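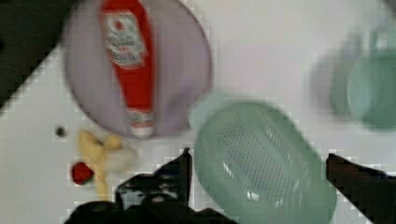 Notes for the club talk, 13 March 2018. Fifteen mins max, leave five for questions. DON'T read the slides out.

**Opening**

- Hello, who we are. Student robotics club, Dumska building, ground floor, come and find us after
- Project is called Arthur. Arthur = arm + gripper + wrist camera + the code. People ask which bit is Arthur. All of it
- One line: we want it to clear a table. Kitchen things, any order, any mess
- Say early that it doesn't do this yet!! Last time people thought we were hiding something

**What you're looking at (first slide, leave it up)**

- Arthur's own view, from the wrist. Fingers come in from the bottom, so bottom = nearest the hand
- Colander is the one to talk about, the green one between the fingers. Slanted. Right finger is over its edge in this view
- Ketchup bottle lying across the plate. Point at it, come back to it later
- Toy banana over on the left, blurry. Blur is the theme of the next bit so point at that too
- Move on, no more than a minute here. I always stay too long on this slide

**Why a camera on the wrist**

- Started in December with a camera on a stand. Arm kept getting in the way of its own view, we lost the object at exactly the moment we needed it
- Wrist camera goes where the hand goes. Close up you get the edge of the thing, good for lining up fingers
- Bad side: see very little of the table. Can't tell what's behind you
- Other bad side: anything near the edges of the view can go soft, and if the arm is moving all of it can
- And the compression. Blocky steps along edges, look at the rim of the plate. We squash the video to save disk space. Might have squashed it too much, still arguing
- (if time) story about the full disk. If no time skip, it's not that good

**How we teach it**

- Someone drives the arm by hand, we record the camera + joint positions, then train on the recordings
- 2,083 recordings so far. Pause, let them look impressed
- Then say we threw out 284 of them. Wrong camera settings, arm left in the wrong start position, one whole evening with the clock off so the pictures and the joints didn't match
- Roughly 800 are plates and bottles only, from the early days. Too easy, and the model got lazy about everything else
- Rule now: tip the stuff out, don't tidy it. When you lay things out neatly you teach it neat tables
- Everyone drives differently. Some people come in fast and brake, some creep. Model picks up both and you get a sort of wobble in the middle. Do the hand wobble, got a laugh at practise

**Three hard things**

*1. The colander*

- Long, rounded ends, shiny inside. The highlights move when the camera moves, so the picture of it keeps changing even though the colander hasn't
- Holes in the bottom, so you get a pattern of little dots. We think the model likes the dots and goes for the middle. Middle is no use, you need a side
- Where would YOU grab it? Ask the room. Usually get two answers, wall or across the whole thing
- We tell drivers to line up with the tilt first, then go down. Not everyone listens (me)

*2. Thing on a thing*

- Back to the ketchup on the plate. Do you take the bottle, then the plate? Obvious to us
- Arthur's had goes at lifting the plate first. Explain what happens to the bottle
- Order isn't written down anywhere in our code, it has to come out of the recordings. Needs more recordings with piles in
- Also top of the bottle is out of view here. It's guessing at where the end is. Fix is to back off and look again, we've not got that working

*3. Pale on pale*

- White table was a mistake maybe. Light green on white is okay, anything clear or whitish is horrible
- Somebody in the audience WILL say paint the table. Answer: yes, but then we've got 2,083 recordings of a white one

**Zernico round**

- Zernico = the student challenge in December. Teams bring an arm, organisers bring the table and objects, you see them on the day
- Scored on objects moved to the bin in a fixed time, points off for knocking things onto the floor
- Our practice best is 17 in one session, counting restarts. Be straight about the restarts, they don't count restarts at Zernico
- Drudico is our simulator (we wrote it, named it at 2am, sorry). Good for testing that the code doesn't crash. Not good for soft bottles. In Drudico everything is made of brick
- Plan: more piles, fewer single objects, slower last bit of the approach

**What went wrong, quick list**

- Gripper screws working loose. Check before each sesion, it's on the sheet
- Cable for the camera catching at the elbow. Taped now
- Training overnight on the shared machine and someone else turning it off. Put a note on it
- Renaming folders half way through. Never again

**Asks**

- Drivers. No coding needed, half an hour to learn, biscuits
- Kitchen stuff. Old, ugly, chipped, all fine. No glass, no knives
- Anyone who knows about video compression please come and settle the argument

**If they ask...**

- Why fake food? Real bananas last about three days and then the gripper needs a wash
- Can it feel? No. Only knows how far the fingers closed
- How much did it cost? Arm is the department's. The rest is club money, figures on the last slide
- Will it do my washing up. No

CHECK before going on: laptop on mains, adaptor for projector, sign-up sheet and a pen that works. Switch off notifications. Water.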